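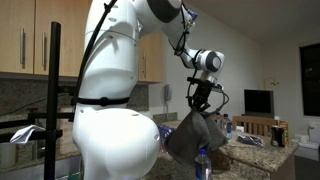
ホーム 質問一覧 カテゴリ 用語集 ログイン

カテゴリ:協働ロボット > 導入費用・見積もり

布物を扱うアーム一式の予算の組み方
質問者:田辺なつみ 1月16日(木)

キッチン環境でタオルなどの布をつかむ作業を検証する予定です。アームとグリッパの見積もりは取りましたが、周辺の費目が読めません。本体価格に対して何をどれだけ積めばよいでしょうか。可搬重量は5kgのクラスで、設置は1台、期間は1年です。候補のグリッパはFlekardの平行2指です。

回答1 荒井明彦
周辺費は本体の3割程度を別枠にしています。当方で漏れた費目は次のとおりです。
・アームに沿わせる配線の固定具(ストラップ、クランプ)
・スタンド、支柱
・指先の交換部品
・延長ケーブル
・輸送、据付、リスクアセスメントの工数
配線は手首の可動範囲を全部動かしてから長さを決めてください。短いと買い直しになります。また、可搬重量にはグリッパと取付板の質量も入ります。布が軽くても、濡れたタオルを扱うなら余裕を計算し直すこと。

回答2 ファン・ゴヌ
布なら指の開き幅より閉じたときの隙間を確認したほうがいいです。薄手の布は隙間が残ると滑ります。カタログに記載がないことが多いので、購入前に実物の布を送って把持試験を依頼しました。Drelleyの代理店は無償でした。指先のパッドは消耗品として19組を年間予算に入れ、実績もほぼその数です。
設置寸法も先に測ってください。うちは作業台の奥行きが800mmで、アームの肘が吊り戸棚に当たり、台座の位置を変えました。

回答3 横山さやか
レンタルで十分では。

補足(質問者)
ありがとうございます。把持試験を依頼します。レンタルは1年だと購入額を超えたため見送りました。

閲覧数 908

お問い合わせ | 利用規約 | ページの先頭へ戻る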